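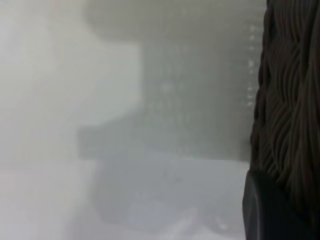
机器人怎样向人学习:示例采集小讲堂

Villalba 青少年科学馆 知识专栏
适合小学中高年级读者阅读
本页更新于7月12日

刚学写字的时候,老师会先在黑板上写一遍,同学们再照着笔顺练习。看过、练过许多次以后,手就慢慢记住了横应该怎样起笔,捺应该怎样收尾。有一类机器人也用相似的办法学习。人先把一件事做给它“看”,计算机把整个过程记下来,再从许多份记录里寻找规律。

每一份这样的记录叫做一个“示例”。把示例一份一份收集起来的工作,叫做“示例采集”。本文介绍的就是这项工作。文中的做法来自 Bruvia 机器人学习实验室的 Ader 项目,该项目研究的是怎样让机械臂学会收拾桌面上的小物品。

一、为什么不直接告诉机器人怎么做

工厂里有很多机械臂,它们的每一个动作都由工程师事先写进程序。向前伸多远,向下降多深,夹爪什么时候合上,程序里写得清清楚楚。零件每次都放在同一个位置,机械臂每次都走同一条路线,这种办法就非常可靠。

家里和教室里的情况要复杂得多。请看看自己的书桌:橡皮今天在左边,明天可能滚到了台灯下面;铅笔有时横着放,有时斜靠在书上;杯子的把手一会儿朝里,一会儿朝外。如果要为每一种情况都写一条规则,规则会多得写不完,而且总有一种情况是写规则的人没有想到的。

研究人员于是换了一种思路。他们请人操纵机械臂,把任务完成许多遍,每一遍都稍有不同。计算机里的学习程序会比较这些记录:橡皮在左边时,手臂朝左边去;橡皮在远处时,手臂伸得更长;夹爪总是到了橡皮旁边才合拢。比较得多了,程序就能根据眼前的情况推算出下一步该怎样动。即使橡皮放在一个从来没有出现过的位置,它也有可能做对。

这种学习方法的正式名称是“模仿学习”。

二、一个示例里记录了什么

如果只用一部摄像机拍下机械臂干活的样子,得到的录像还不足以成为一个完整的示例。学习程序既要知道机器人看到了什么,也要知道机器人在同一时刻做了什么。Ader 项目的每个示例都包含以下内容。

摄像头画面。工作台旁装有2个摄像头。一个固定在支架上,可以看到整张工作台;另一个很小,装在机械臂的手腕处,跟着手臂一起移动。

关节的角度。机械臂和人的胳膊一样,有可以转动的关节。每个关节里都有传感器,负责测量关节转到了什么位置。

夹爪的开合。夹爪相当于机器人的手指。记录里写明它在每一刻张开了多大。

任务的说明。采集人员会用一句简短的话写下这次做的是什么,例如“把积木放进盒子里”。

时间。上面各项内容都带有时间标记。时间标记就像课本的页码,可以让画面和动作一一对上。如果画面比动作慢了一拍,学习程序就会把原因和结果弄混,误以为夹爪应该在碰到积木之前合拢。

三、手腕上的小摄像头

同学们可以做一个小试验。把一支笔放在桌上,坐直身体,从远处看它;然后把脸凑近,从手的旁边看它。坐直时,容易看清笔在桌子的哪个地方;凑近时,容易看清手指和笔之间还差多少距离。

支架上的摄像头相当于坐直看,手腕上的摄像头相当于凑近看。两种画面各有各的用处,学习程序会同时使用它们。

手腕摄像头的画面有自己的特点。它离机械臂的部件很近,所以画面的边上常常会出现机械臂自己的零件,例如夹爪的外壳,或者包着电线的编织套管。编织套管是用许多细丝交叉编成的,电线穿在里面,手臂弯曲和转动时,套管可以保护电线不被磨坏。

此外,摄像头和我们的眼睛一样,不能同时把很近和很远的东西都看得清清楚楚。请伸出一根手指放在眼前,盯住手指看,后面的墙就会变得模糊;再盯住墙看,手指又会变得模糊。摄像头对准近处时,远处的桌面和物品可能只剩下深浅不同的色块,这种现象叫做“失焦”。

机械臂在移动时,手腕摄像头看到的景象也在不停地变化。人看这样的录像,有时会觉得有点头晕。学习程序不会头晕,它会把画面的变化和关节的变化放在一起比较,从中找到两者之间的联系。

四、采集一个示例的过程

在 Bruvia 实验室,采集工作按照固定的步骤进行。

第一步,布置工作台。采集人员把物品摆好,并检查任务卡。任务卡上写着这一次要做的事情,以及物品大致应该放在哪个区域。

第二步,回到起始姿势。每个示例开始之前,机械臂都要回到规定的姿势,夹爪张开。这和跑步比赛前运动员回到起跑线是同样的道理。

第三步,开始记录。操作员按下开始键,等指示灯亮起后再动手。

第四步,完成任务。Ader 项目使用一套由 Hanodent 公司制造的操纵装置。这套装置里有2条手臂:操作员握住较小的一条,称为“引导臂”;真正干活的是另一条,称为“跟随臂”。引导臂向左,跟随臂也向左;操作员捏一下手柄,跟随臂上的夹爪就合拢一下。

第五步,停止记录。任务完成以后,操作员松开手柄,按下停止键。一个抓放积木的示例通常长15秒。

第六步,做标记。操作员要在记录表上注明这一次是顺利完成、中途失误,还是需要作废。

做完这六步,工作台会重新布置,下一个示例接着开始。积木换一个地方,盒子转一个方向,有时还会换一块颜色不同的桌垫。

五、为什么要做那么多遍

假如一位同学只做过一道加法题,题目是“三加五”,他也许能把答案背下来,可是换成“四加七”,他就不一定会了。只有练习过各种各样的题目,才能真正学会加法。

机器人学习也是如此。如果所有示例里的积木都放在桌子正中间,学习程序可能会得出一个错误的结论:只要把手伸到桌子正中间,再合上夹爪,任务就完成了。等积木换到角落里,它仍然会朝中间抓,结果什么也抓不到。

Ader 项目为“把积木放进盒子里”这一个任务准备了300个示例。这些示例在以下几个方面有意做得不同:

积木的位置和朝向;
积木的颜色;
盒子的位置;
桌面的颜色;
房间里光线的明暗;
操作员本人。

最后一项需要说明一下。每个人拿东西的习惯都不一样。有的人动作快,有的人动作慢;有的人喜欢从上面抓,有的人喜欢从侧面夹。由几位操作员轮流采集,学习程序就能见到更多合理的做法。不过,做法也不能相差太远。如果一半的人从左边绕过盒子,另一半的人从右边绕过去,学习程序有时会拿不定主意,选了一条中间的路线,直接撞在盒子上。所以在采集开始之前,操作员要先一起练习,约定好几项基本的做法。

六、好的示例和需要改进的示例

采集完成以后,还有一项细致的工作,叫做“检查”。检查人员会播放每一份记录,看它能不能用来学习。

好的示例动作平稳,从头到尾没有多余的停顿。操作员如果在中途停下来想事情,记录里就会出现一段机械臂一动不动的时间,学习程序可能把“停下来”也当成任务的一部分。

好的示例还应当有完整的开头和结尾。积木还没有放进盒子就停止记录,学习程序便看不到任务最后应该是什么样子。

有失误的示例不一定没有用处。比如夹爪第一次没有夹稳,积木滑落,操作员重新对准,第二次夹了起来。这样的记录可以告诉学习程序,出了差错应该怎样补救。检查人员会给它加上专门的标签,单独存放,由研究人员决定是否使用。

有些记录则必须作废。常见的原因有:某个摄像头没有打开,时间标记对不上,任务说明写错了,或者有人在记录过程中移动了桌子。作废的记录也要登记原因,方便以后改进工作。

去年12月,项目组在检查时发现,有一批记录的任务说明都写着“红色积木”,桌上用的却是蓝色积木。原来,换积木的时候,任务卡没有跟着换。项目组改正了这批说明,又在采集步骤中增加了一条规定:每次更换物品,必须同时更换任务卡。

七、从示例到学会

示例准备好以后,就进入“训练”阶段。训练在计算机里进行,机械臂这时可以休息。

学习程序取出示例中的某一刻,先看画面和关节角度,然后猜一猜下一步的动作。猜完以后,它把自己的答案和操作员当时的动作进行比较。相差很大,就多调整一些;相差很小,就少调整一些。这样的猜测和调整要重复非常多次,学习程序的答案会越来越接近操作员的做法。

训练结束后还要进行测试。测试时没有人握着引导臂,机械臂根据摄像头画面和自身的姿势来决定怎样动作。研究人员会把积木放在示例中出现过的地方,也会放在没有出现过的地方,分别记录成功和失败的情况。

如果机械臂在某个角落里总是失败,研究人员就会回头查看示例,看看那个角落是不是练得太少。需要的话,他们会重新布置工作台,再采集一批新的示例。采集、训练和测试常常要这样来回进行好几轮。

需要注意的是,学会放积木的机械臂并不会因此就会叠毛巾。叠毛巾是另一个任务,布料柔软,形状变来变去,需要专门的示例。怎样让机器人把一个任务中学到的本领用到另一个任务上,科学家们仍在研究。

八、安全与隐私

机械臂力气大,动作有时也很快,因此采集现场有明确的规定。机械臂通电时,除操作员外,其他人应站在地面黄线以外。操作员手边设有红色的紧急停止按钮,按下以后机械臂立即停止运动。长头发要扎好,宽松的袖口要收紧。

摄像头会拍到周围的环境,所以隐私也要受到保护。采集区内不摆放写有姓名、住址或电话的物品。如果记录中无意拍到了参观者的脸,检查人员会把这一段删除。参与采集的操作员都事先了解记录的用途,并签署同意书。

九、动手试一试

下面的活动可以在教室或家里进行,不需要机器人。请两位同学合作,一位当“示范者”,一位当“学习者”。

准备一块橡皮、一个纸杯和几张白纸。

示范者把橡皮放进纸杯,动作要慢。学习者在旁边观察,用自己的话写下每一步:手从哪里出发,向哪个方向移动,手指什么时候合拢,什么时候松开。

把橡皮换到另一个位置,再示范一次,学习者再记录一次。重复几次以后,请学习者比较所有的记录,用笔圈出每次都相同的步骤,再用横线画出每次不同的步骤。

接着,请示范者把橡皮放在一个全新的位置。学习者先不动手,只根据自己的记录写出应该怎样做,然后严格按照写下的步骤去完成。

完成以后,可以一起讨论下面几个问题:

记录里漏掉了哪些步骤?
哪一次示范最有帮助?
如果示范者每次都把橡皮放在同一个地方,学习者还能完成最后的任务吗?
如果把橡皮换成一张薄纸,原来的记录还能不能用?

十、词语解释

示例:一次任务从开始到结束的完整记录,包括画面、动作、时间和说明。

操作员:在采集时操纵机械臂完成任务的人。

夹爪:装在机械臂末端、用来抓取物品的部件。

关节:机械臂上可以转动的部位。

传感器:能够测量位置、力、光线等信息的装置。

失焦:物体不在摄像头能看清的距离内,因而显得模糊的现象。

训练:学习程序利用示例不断调整自己的过程。

测试:检查学习程序在没有人操纵时能否完成任务的过程。

给教师和家长的说明

本文可配合小学科学课中“技术与工程”方面的内容使用。第九部分的活动适合在一节课内完成,建议先让学生动手,再阅读词语解释。低年级学生可以用画图代替文字记录。班级如需参观科学馆的机器人学习展区,请由教师提前向 Villalba 青少年科学馆教育部提交预约申请,并注明学生年级和人数。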